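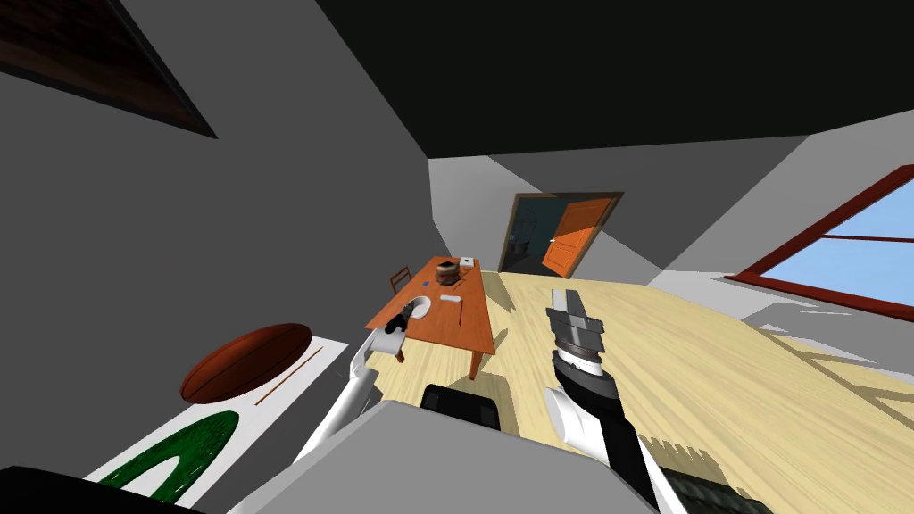 Garance Larnine
Graduate teaching assistant, Crichton Robotics Practicum

4.2 The table-clearing task

Figure 3. The two-armed robot at the wooden table in the course simulator, as rendered from the robot's own body. The left gripper is beside the plate; the right gripper is empty.

Every team in the practicum had to clear the same table. The assignment sheet gave this 2 sentences, which the students took as a sign that it would be easy. We had written it on the same assumption.

The plate was the usual first target. It is round, white and near the left edge of the table (Figure 3), so most teams sent the left arm and let the right one wait. Several final reports call this "asymmetric task allocation." In the code it is a commented-out line.

Teams wrote their controllers in Flolport, the course's Python wrapper, and could test them in simulation as often as they liked. Each graded run had a limit of 600 seconds. A run ended early if an object reached the floor – an event the students logged under a variety of hopeful names, "unplanned placement" being the most popular. Each team was allowed 5 graded runs, and we kept the best 3.

Flat objects caused more trouble than we had planned for. A basket offers a pair of fingers something to close on, while a plate lying on a tabletop offers a rim and very little else. One team pushed the plate past the table edge until it could be pinched from above and below. Another team tried the same thing with more speed, and their log is short.

Views like the one in Figure 3 were also the main tool for debugging. The steep tilt confused new users, who tended to blame their own transforms first. Often they were right to. By April most teams had added a second view from the ceiling, and questions about camera angles in office hours gave way to questions about the grading scale.

We did not require both arms to move. The next version of the assignment does, and the sheet is now longer. Scores for the graded runs are reported by team in Section 4.3.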